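Tazas y vasos vuelven a su sitio en la sala común

La asociación vecinal Grudero ha dedicado la mañana del 17 de agosto de 2022 a una tarea modesta pero muy esperada (¡y cuánto se había hablado de ella!): poner orden en la vajilla de la sala común, que desde febrero andaba repartida entre cajas, alféizares y algún que otro cajón. Nevzat Güler, que lleva el rincón del café, calcula que por allí pasan más de 300 personas al año, y casi todas acaban preguntando dónde se guardan los vasos.

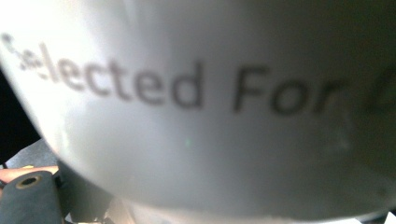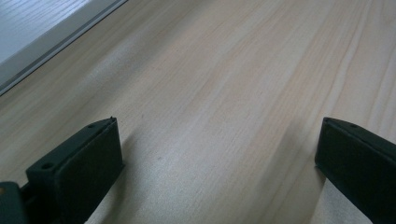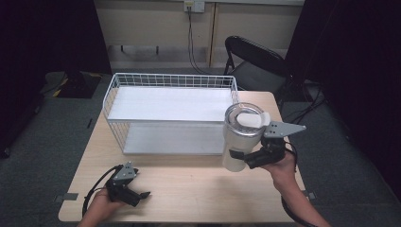

En la última foto, el vaso de acero con tapa, junto al estante blanco de dos baldas.

La idea es que cada cosa tenga su lugar y que cualquiera pueda servirse sin rebuscar, incluso quien viene por primera vez. «Parece poca cosa, pero a mí me alegra el día», comenta Güler, que ya piensa en las cucharillas y en los manteles. Quienes tengan en casa tazas de la asociación pueden devolverlas cualquier tarde en la calle Sauerland, número 87, donde serán recibidos con café recién hecho.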